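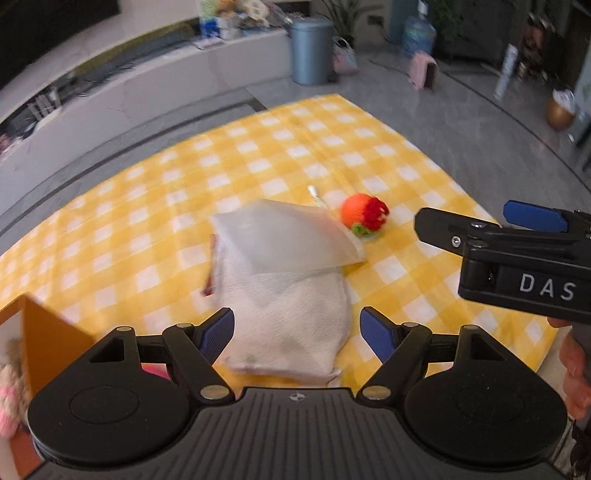

*Two grippers at work on the checkered cloth, with the pouch between the blue pads.*

"The left finger stopped closing all the way, and the screen said everything was fine," she told me. I'd asked the operator at Moges what went wrong in June, and she didn't even let me get my recorder settled. She's been running hand-held grippers there for 2 years and she talks fast (I had to ask her to slow down twice!).

The fault was a worn pivot. One finger lagged behind the other, just slightly, so a soft pouch would get nudged sideways before both pads met. "With a hard thing you'd never notice. With fabric it slides, it folds, and you blame your own wrist." She did blame her wrist, for most of a batch of 2,000 grasps.

Then came the part I'd driven out to hear about. She put a fingertip between the pads to feel for the gap, and the stuck side let go. "It snapped over and got me right on the nail. I yelled so loud the other operator dropped hers." The nail went black and she was back the next morning, but Moges stopped all the sessions for 30 days while Ekeck, who service the grippers, went through every joint.

I wondered if that was overdoing it a bit. She laughed at me. "You put your finger in there, then!"

The rules are different now. Hands stay behind the handle whenever the power is on, and the pivots get checked every 60 hours with a little gauge from Atico – she keeps it on a string around her neck. She's still cross about the log file, though. It only recorded what the fingers were told to do, so the whole batch looked perfect on paper and had to be thrown out. Ekeck has promised an update that records the real finger position, and she's still waiting for it.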